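Thread on sealing cartons for storage, written up after we moved the parts archive out of the Leltstead building. Most of it applies to any box that has to stay shut for more than a season.

The failure we kept seeing was flap lift. The tape is still on the box, but the ends have let go and the top flaps have risen enough for dust to get in. The tape itself is usually fine.

Cause one is fiber dust. Recycled corrugated board sheds. Press tape onto a dusty flap and you have bonded it to the dust. A dry cloth along the seam before taping fixes most of this.

Cause two is temperature at the time of application. Acrylic adhesive wets out slowly on cold board. If the cartons have been sitting in an unheated bay, bring them inside overnight first. Bring the tape in too.

Cause three is overfilling. A box with a bulged top has flaps that want to open, and the tape is then under constant load. Adhesive handles a short pull well and a small permanent pull badly. Take something out.

Now adhesives. Hot melt grabs fast and is what you want for shipping. Acrylic grabs slowly, holds for years, and does not yellow as much in light. For storage we use acrylic.

Natural rubber sits somewhere else again. Good on difficult board, good in the cold, and it dries out sooner than acrylic if the room runs warm. We had some on the older Jornov cartons and the ends were brittle.

Paper tape with water-activated adhesive is the best seal of the lot if you have a dispenser that wets it evenly. It bonds into the liner. You can't peel it off without taking board with it, so it also shows if a box has been opened.

The drawback is that it is slow by hand. A sponge and a tray will do for a dozen boxes. Past that the tray water gets gluey and the wetting goes patchy.

Widths. Two-inch tape is enough for a single-wall carton at normal weights. For anything heavy, go to three-inch before you start adding extra strips.

Overhang matters more than the number of strips. Run the tape down each end panel by at least 2 inches. Most of the lifted flaps in our lot had an inch or less.

The H pattern (center seam plus both end seams) is worth doing on the bottom of every box. On top it is mainly for keeping out dust and insects. We did both on the Nurkel drawings and the center seam only on castings.

Rub it down. Pressure-sensitive tape needs pressure, and a hand dispenser doesn't give enough at the ends. A plastic scraper or the side of your fist along the whole strip, then again on the last few inches.

We pulled 53 cartons that had been sealed the previous January and checked every one. 8 had at least one lifted end. All 8 were short on overhang, and most of those were overfilled as well.

Storing the tape is the part people skip. Keep rolls flat on their sides, in the bag, away from windows and heaters. A roll left standing on its edge under load goes oval and then feeds unevenly.
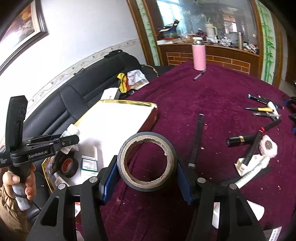 Date the inside of the core with a marker when a roll comes out of the case. Use the oldest first. If the first few turns come off with adhesive left behind on the layer under them, strip those turns and test the next ones on scrap board.

Edges pick up grit. Nicks in the edge are where a strip splits lengthwise on its way off the roll, and then you spend ten minutes trying to get it back to full width. Cut straight across the roll through the damaged layers and start clean.

Labels: put them on the end panel, below the tape line. A label on top of the tape goes with the tape. A label under the tape is hard to read once the film has clouded.

Write the contents on the board as well – permanent marker, two adjacent sides. Labels fall off. Board doesn't.

Panicker asked for stretch wrap over the stacked pallets. Fine for moving them. For long storage, cut it off once the pallet is in position, or at least open the top. It traps moisture and the lower cartons go soft.

Next check on the Leltstead lot will be a smaller sample, taken from the bottom layer only. I'll add the numbers to the end of this thread.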